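From: Mayuree Thepsuriya
To: Clondale Hall list
Date: 16 June 2020
Subject: Re: [clondale-hall] Tables and cups for the supper room

Erzsébet Medve wrote:
> Before I order anything I need to know two things. Are we keeping the
> square tables with the marble pattern, or going back to the long folding
> ones? And is anyone attached to the old glasses? We are down to 10 that
> match. Boonyarit has plastic tumblers by the case, 60 to a case, and I
> could pick up two cases when I go for the napkins.
> Theerawat says the tables show every scratch. I haven't noticed, but
> I don't wash them either.
> Erzsébet

Erzsébet and all,

I would keep the square tables. The long ones pinch fingers when you fold them, and two people have to carry each one up from the basement. The square ones stay put and seat four without anyone getting a table leg between the knees.

On the scratches, Theerawat is partly right. The tops are glossy and fine marks show when the light is low. What causes most of it is the green scrubbing pads, which should be thrown out. A soft cloth and dish soap is enough. Dry with a second cloth or you get streaks.
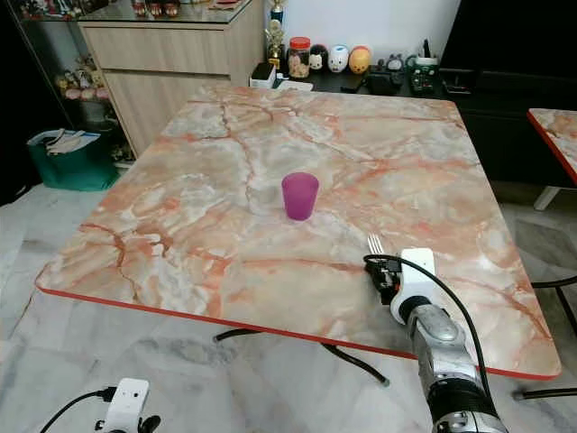 Plastic is fine with me for the cups, and I would buy colored ones. Clear tumblers get left behind on the tables at the end of the night and knocked over during cleanup. A magenta-purple one like this stands out even on a top with that much pink and orange in it, and the frosted look should hide water spots better than clear plastic does. I would want the same upright shape with a bit of a rim, so they are easy to pick up with damp hands.

Please ask Boonyarit whether a case comes in one color or mixed. Mixed would suit the children's table, but for the rest I would like them all the same. Two cases is plenty.

Forks are a separate matter. We have enough metal ones and I don't want to switch to plastic. They go in the left drawer, handles toward you — Lertchai has been putting them in with the serving spoons and I have sorted them out twice since February.

One more thing on the tables. The red edging is the part to watch when you move them. Lift, don't drag, and don't stand them on their side against the wall.

Napaporn has the key to the supply closet if you want to drop the cases off before the weekend.

Mayuree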